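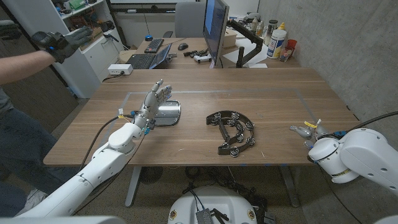
Slide 1. Title
Sugar bloom and fat bloom in filled chocolates. Horstead bakers' meeting, Oct 12, 2025. Skip the bio. Ask the back row if the mic is on.

Slide 2. Two faults that look alike
Both leave a pale film on the shell. Fat bloom feels greasy and goes away under a warm fingertip. Sugar bloom feels dry and stays. Pass the sample plate now, left side first.

Slide 3. Sugar bloom
Moisture lands on the surface, dissolves sugar, then dries and leaves crystals. Usual source is the fridge. Wrap the box before it goes in, and leave it wrapped until it is back at room temperature.

Slide 4. Fat bloom
Poor temper, warm storage, or fat moving out of the center. Nut centers are the worst for this. Caramel is much less trouble - come back to it if someone asks.

Slide 5. The Zedmont batches
200 hazelnut pieces, same mold, same dark chocolate. Half the shells were cast at normal thickness and half were cast thicker. Stored from April in the Plunddale cold room. 133 pieces still clean at the last check. Most of the failures were thin shells. One batch only, so do not oversell it.

Slide 6. Filling temperature
Pipe the center cool. A warm center softens the inside of the shell and takes it out of temper. The Pavliuk recipe sheet says to fill "while pourable" and gives no number. Use a probe.

Slide 7. Scale
For a 2000 g melt, hold back a quarter of the chocolate as seed. Stir until the last pieces melt slowly, then test on a knife tip. If the streak is dull after a few minutes, keep stirring and test again.

Slide 8. Rework
Bloomed solid bars can be melted and tempered again. Filled pieces cannot. Chop them into brownies.

Questions. If short on time, drop slide 7 and point to page 2 of the handout.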